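Home | Talks | Slides and notes | Workshops | Contact

Speaker notes – "Hold My Hand: Teaching a Robot Arm by Driving It"
Kellport meetup, July, upstairs room, 6 pm start

(Slide 1, title. Wait for the door to shut.)

Hi everyone, I'm Margit Engebretsen, I work on remote control at Nusovport, and I've spent most of this year being a robot's right hand. Thanks to Ernodix for the room and the sandwiches!

(Slide 2, two ways in)

So there are two ways I show an arm a job. One is I grab the thing and push it through the motion myself, joints gone soft, my hand on the wrist. It feels great and you learn the arm's reach in five minutes – but your own body keeps getting in the cameras, and your shoulder hurts by lunch. The other way is I sit at a desk with a controller and drive it. That's slower to learn. My first week I knocked over everything I owned.

(Slide 3, numbers. Don't read them all out.)

We wanted 1000 demonstrations of one kitchen chore by remote control. I recorded 560 myself before we stopped to look at them properly, and we kept 383. Ask me about the rest at the bar. Mostly it was me hesitating. If I stop in midair to think, the arm learns to stop in midair too, and it does it beautifully.

(Pause here, people usually laugh. If they don't, move on.)

(Slide 4, practice in simulation)

D'Amico, who shares my desk, talked me into doing the early sessions in a simulator, and I grumbled, and he was right. Reset is one key. Glass costs nothing. I could try a grasp, hate it, and be back at the start before my coffee moved.

(Slide 5, leave it up while I talk)

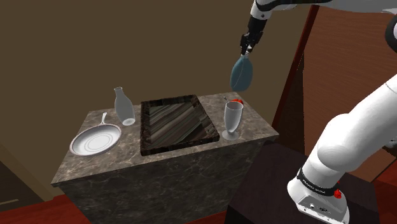 Slide 5: Simulated counter, blue bottle held by the neck.

Talk about the neck grasp. I come down from straight overhead, so the fingers close on the narrow part and the wide body hangs free. Then mention the neighbors – there's a tall stemmed glass and a clear bottle on that same counter, and a pan, and every one of them is something I have to steer around with no feeling in my fingers at all. Lift first, then go sideways. I say it out loud when I drive. Yes, out loud, in an open office.

(Slide 6, what I'd tell a new driver)

Short sessions, twenty minutes and then get up. Watch your own recordings the same day, even the embarrassing ones. And throw out the ones you're unsure of!

(Questions. Repeat each one into the mic. If someone asks about force feedback, pass it to D'Amico.)

© Margit Engebretsen | Contact the speaker | Back to top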